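Moved off the packing line to "demonstrator" work. What happens to my old job?

Posted August 2018 in Work and Careers, 109 views

I work for a company in Meltville that packs small gift and tableware items. My line had 37 people on it when I started. In spring the company signed up with an outfit called Pruralach to automate part of the packing, and two of us were asked if we wanted to switch to what they call demonstrator work. I said yes because it is day shift and pays a little more.

The work is simple enough. You sit or stand at a table with a gripper in each hand and do the same small tasks we used to do with our fingers: pick up a cup, set it down, pass an item across, put something in a cup and take it out. The grippers are tracked and every run is recorded. The recordings go to the people training the robot arms. A full shift is 78 good runs, and dropped items don't count. 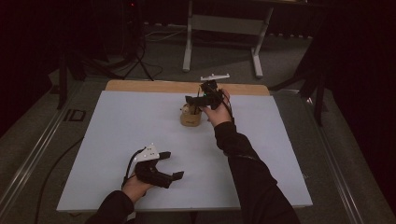
Cup task at the demonstration table, one gripper in each hand.

My questions are these. Is this a real job or a short one that ends when they have enough recordings? And what do I say to the people still on the line? A few have stopped eating lunch with me. My supervisor says no one is being let go "at this stage" and I don't know how much weight to put on that.

Also my wrists hurt by the afternoon. Is that normal with these things?

Meltville_packer

Eyvindur Eyvindsson

I did this for most of a year at a different plant, so I can only tell you how it went there. The recording work came in blocks. We were busy for weeks, then there was a gap while they tested the arms, then a new item came in and we started again. When the first cells went live, the plant needed people to load them, clear jams and check what came out. Those jobs went first to the demonstrators, because we already knew which items slipped and which way to hold them. The line did get smaller. People who left were not replaced, and that was never announced.

I would ask for three things in writing: your job title, whether you keep your seniority from the line, and whether you have a right to go back to your old position or an equal one. Ask now while they still need you. I asked late and lost my seniority date.

On the wrists, sore is common at first but you should report it. Don't wait for it to get bad. We were allowed to swap tasks every hour once enough of us had complained, and they moved the cables so they didn't pull on the hand. Table height matters too. If your elbows are up, have it lowered. Your daily count should allow for breaks. If it doesn't, that is worth raising with the supervisor as a safety matter.

As for lunch, I just told people what I was doing and what I had been told. Some came around and some didn't.

santoso_nights

They will get rid of everybody, they always do. Take the money and look for something else.

Primer

Not a lawyer. If you have a union, read the part of the contract on new technology. Ours says the company has to give notice and offer training before it changes a job, and hardly anyone on the floor knew it was there. If you don't have one, look in the handbook under transfers. Ask what they do with the recordings too, and whether your name is attached to them. At my place they were also used to compare how fast each person worked, and we only found out at review time.

Meltville_packer

Thanks. I checked and my title hasn't been changed in the system at all, I'm still listed as a packer. I have a meeting with HR about that and will ask about going back to the line. I reported the wrists today.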